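Home | Notebook | Precedents | People | Search

Knowledge workshop notebook, Wakcombe office
Entry by Uliana Ivanyshyn, March
4 comments | Share

Clause extraction, second trial on the Bridoslow data room. Started 8.40, finished well after everyone else had gone.

The vendor says the tool reads a share purchase agreement "like a senior associate". I have worked with senior associates and would like to know which one. For the trial I asked for change of control, assignment and governing law only, three things a trainee can find with a highlighter. Total in the folder was 2,567 documents after Florian took out the duplicates. I haven't checked how he decided what a duplicate was, and I should, as two versions of the same lease with different signature blocks are not duplicates in any sense a court would accept.

Settings as last time except that the confidence threshold is down a notch. Adom wanted it left alone so that we could compare. Fair point, and I overruled it, so the comparison with the first trial is weaker than I'd like. Note for whoever writes this up: don't put the two results side by side in a chart.

Governing law came out well. I'd expect that, the heading is nearly always "Governing law". Assignment was so-so. It picked up plain prohibitions and missed most of the ones where consent is "not to be unreasonably withheld" and the wording sits in a schedule. 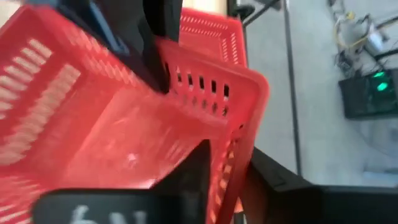

Red plastic baskets, one behind the other.

Change of control is where I stop believing the brochure. I read a sample of 300 agreements by hand, or rather Adom and I split them, and the tool missed 11 clauses we both thought were obvious. Several were in the Vương supply contracts, where the trigger is dressed up as a termination right and the words "change of control" never appear. A person reads that and sees it straight away. The tool gave those documents a green tick. I'd mind much less if it had given them a question mark.

Cor's view is that we'd miss that many ourselves on a Sunday night before signing. Possibly. He has no figures for that and neither do I, and I don't think "we might be as bad" is an argument to put in front of a client who is paying for a report with our name on it.

Also odd: ran the Wanis loan agreements through twice with nothing altered and got different answers on 2 of them. Support's reply was that this is "expected behaviour". Have asked what range is expected. No answer by close of day. Until there is one I'm treating any single run as a draft.

Time saved, since Rosine will ask. On paper, a lot. Once you add the hand check, the re-run and the hour I spent renaming files because it chokes on accents, I can't show a saving that I'd defend at the partners' meeting. It may be there on a bigger deal. I haven't seen it.

To do
Get Florian's duplicate rule in writing.
Put the threshold back and run the same sample again. (Adom)
Ask the vendor which agreements it was tested on, and who marked them.
Draft wording for the engagement letter, saying review is assisted and still checked by a lawyer. Rosine to approve before it goes anywhere.
Do not renew early for the discount.

Comments (4)

Adom Essien: Threshold back where it was. I make one of the missed ones arguable, the distributor agreement with the odd definition of "group". Happy to be outvoted.

Cor Hendriks: Still think you're holding it to a standard we don't meet.

Uliana Ivanyshyn: Then let's measure ours. Same sample, you read it cold.

Florian Maillard: Duplicates were matched on file size and title. I can see now that this was not ideal. Redoing it.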